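[marnusside-lending] Re: Bagging the play vegetables and fruit

From: Loans Desk, Marnusside Play Resource Library
To: marnusside-lending list

Dear colleagues,

The Loans Desk thanks the Rekel branch for its inquiry, which is quoted in part below. As several other branches have since raised the same points, the reply is being sent to the full list. It replaces the short note on play food circulated in March.

On 6 June 2025, Mamta Srivastava wrote:

> At Rekel we are preparing the play food sets for the new loan
> period and would be grateful for a ruling on three matters.
>
> First, the older boxes from Goel no longer close properly, and
> loose pieces are being returned in the wrong sets. May we move
> the vegetables and fruit into clear zip-top bags, as the Varham
> branch has done?
>
> Second, if bags are permitted, should the long pieces (leeks,
> bok choy and similar) be bagged apart from the round ones? They
> do not always sit well together, and the seal is difficult to
> close over a stalk.
>
> Third, where should the set number go? Our labels come away from
> the plastic after a few loans.
>
> Mamta Srivastava
> Rekel branch

On the first matter, clear zip-top bags are approved for all play vegetables and fruit, with effect from the new loan period. The boxes may be kept for shelf storage if a branch wishes, but a set should leave the building in its bag. Of the 73 play food sets in circulation, 31 are already bagged, most of them at Varham, and returns there have been considerably easier to check at the counter.

Branches should use bags with a colored seal where these are available. A pink or red strip is easy for a child or a parent to find, and staff can tell at a glance which end of the bag opens. Bags with a plain seal may be used until present stock runs out.

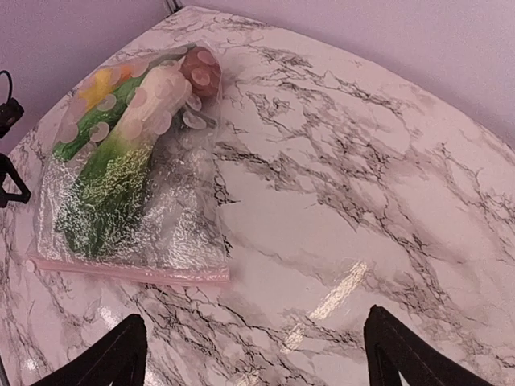 The second matter depends on the length of the piece. Long vegetables are to be laid in the bag first, parallel to one another, with the leafy end toward the seal and the stalk toward the closed end. A leafy end yields a little when the seal is pressed shut, whereas a stiff stalk tends to push the seal open again from inside. Round pieces go in afterward, beside the leaves. If the seal cannot be closed along its full length without force, the set should be divided between 2 bags and both bags marked with the same set number.

Please press the air out before closing. A bag that is full of air takes up twice the room on the shelf and slides off the pile when another is placed on top. The simplest method is to lay the bag flat on the table, smooth it with the palm from the closed end upward, and run a finger and thumb along the seal.

Wrinkles in the plastic are of no concern. A bag should be replaced when it is split, when the seal no longer holds, or when the pieces inside can no longer be recognized through it. Creased plastic can be hard to see through under bright light, and staff checking a return are asked to turn the bag over and look from both sides before signing the slip. 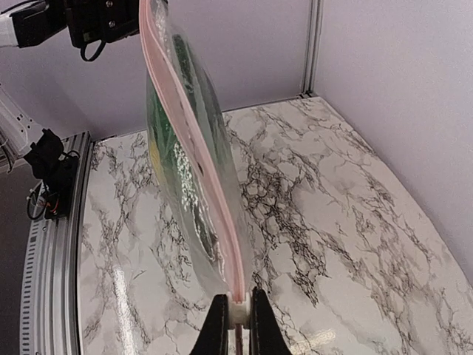
Clear bag with a pink-red zipper seal, green contents visible through the plastic.

On the third matter, adhesive labels are to be discontinued. The set number should be written in permanent marker on a card tag, and the tag placed inside the bag with its face to the plastic. Tags can be requested from the Loans Desk in packs of 23. The number should not be written on the pieces themselves - the ink marks other pieces, and it is difficult to remove when a set is later broken up or combined.

A number of branches have also asked about mixed sets of leaves and fruit. These may stay together where the original contents list shows them together. Leaves should stand upright at one end with the fruit below them, so that the fruit does not bend the tips. Any narrow single leaf that has come away from its bunch should remain in the bag and be entered on the slip as a separate piece. It should not be glued back at the branch. Repairs of that kind are carried out centrally, and a set awaiting repair can be sent over with the usual van.

The following point has been raised often enough that it is set out in full. 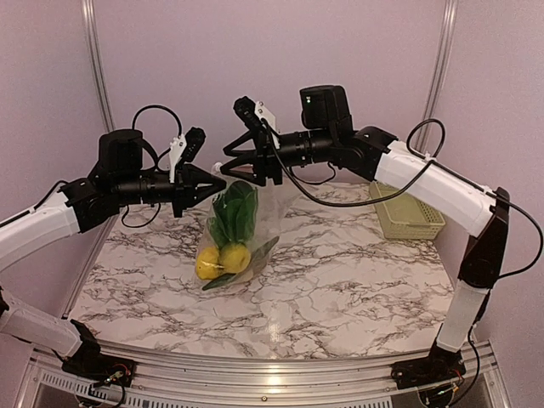

May pieces from different sets be placed in one bag if both sets are incomplete?

Incomplete sets are to be kept in their own bags until the Loans Desk has agreed to combine them. Please send both set numbers and a list of the pieces remaining in each, and a new number will be issued.

Branches are asked to complete the changeover before the first loans go out. Where bags are in short supply, priority should be given to sets whose boxes no longer close. Empty boxes from Goel that are in good order may be returned with the van. Damaged ones may be recycled locally.

Replies concerning a particular set should be sent directly to the desk and not to the list.

With thanks for your cooperation,

Loans Desk
Marnusside Play Resource Library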